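Everything gets a tray: Sutrisno Tarigan on cables, card readers and the pink one

Caught Sutrisno Tarigan between two boxes at the Burwood workshop, 25th January, before lunch. He had said twenty minutes. We got nearer forty, most of it with his back to me while he looked for a cable tie. Notes are a bit rough, sorry, I wanted this up before the weekend.

He runs the accessories side for Stallholm. Cables, adapters, card readers, all the little stuff that ends up in a drawer. 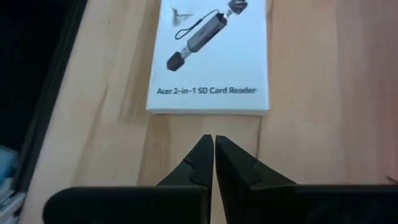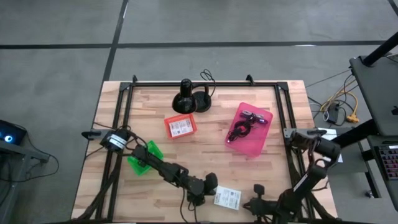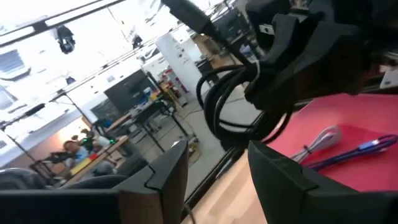
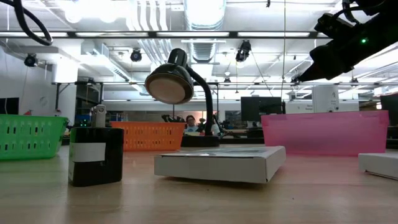
"People think the cables are the hard part," he says. "Cables are easy. You look at the two ends and you know. It's the boxes. A white box looks like every other white box until you turn it over."

So the rule is face up. Always. Product picture toward whoever is standing there, name where you can read it. He got strict on this in September after a mixup where a carton of card readers went out to a customer who had ordered charging leads. Forty-seven of them. All came back. He still has the return slip, pinned up by the door in his office.

I asked about the colors. Green, pink, orange, it looks like a kid's room (he has heard this one before).

"I tried gray bins first. Very smart looking. Then you say to someone, put it in the gray one, and there are nine gray ones. Now I say pink and they go to pink. No label needed."

Pink is cables. Wide enough that a coiled lead can lie flat. Orange he calls the "ask me" basket, for anything you pick up and aren't sure of. Green changes with the job. I asked who decides what green is on a given morning and he pointed at himself.

The trays came from Hutapea, a housewares place that was clearing out a stockroom. He bought more than he needed. "They were cheap and I'm weak." Some have cracked since, mostly the see-through ones, mostly at the corners. The slotted baskets last better but small things poke through the sides. Plugs especially. You pull one thing out and three come with it.

On coiling he has opinions. Lots. Loose loops, one tie, tie in the middle. Never around the plug end, never tight.

"If I see somebody wind it around their hand and elbow I have to leave the room. It's fine for a garden hose. For a thin cable you're just making it a spring."

He does one while we talk. Over, under, over, under, tie. Drops it in the tray without looking. Then a second one, slower, so I can see where the thumb goes. I tried it after and got a sort of pretzel.

Does it matter that much? He gets a bit serious here. Last year's stock check turned up 1,167 loose items, and 773 of those were cables. Lots of those got bought again simply for the reason that no one could get them out of the knot. "You have it. You own it. You order another one anyway. Every office in the country does this."

The lamp question. I had to ask, the room is bright enough already. "The ceiling lights are good for walking," he says. "For reading small print on a connector, no. I want a light I can bend." He likes the round shade, hates having a cord for it. Yes the cord is another cable. Yes people have pointed this out.

We got on to labels, and he got a little gloomy. Kulier, the stock software they moved to, wants a code on everything, so now there are cards and stickers as well as colors. He printed 600 in the first run and the size was wrong. Too big for an adapter. He's cutting them down with scissors when he has a minute, and using the offcuts for shoping lists.

"I don't mind a barcode. But I want a person to walk up and know what it is before they scan it. The scan is to check. If you need the scan to find it you put it in the wrong place."

What would he tell someone starting at home, with one bad drawer? He thinks about it for a while. Tip it all out on a table, he says. A real table, pale if you have one, black cables vanish on a dark top. Boxes to one side. Cables that you can name go in one tray, cables you can't go in another, and the second tray gets a date on it.

"A month. Then it goes. You won't want to do it, you'll say this one is for the old camera. What old camera? You sold it."

And at his own place? Long pause. "My wife has the drawer. I'm not allowed in the drawer."

He was already reaching for the next box by then, turning it over to find the name. Part two, on chargers and wich ones he refuses to stock, when I get it typed up.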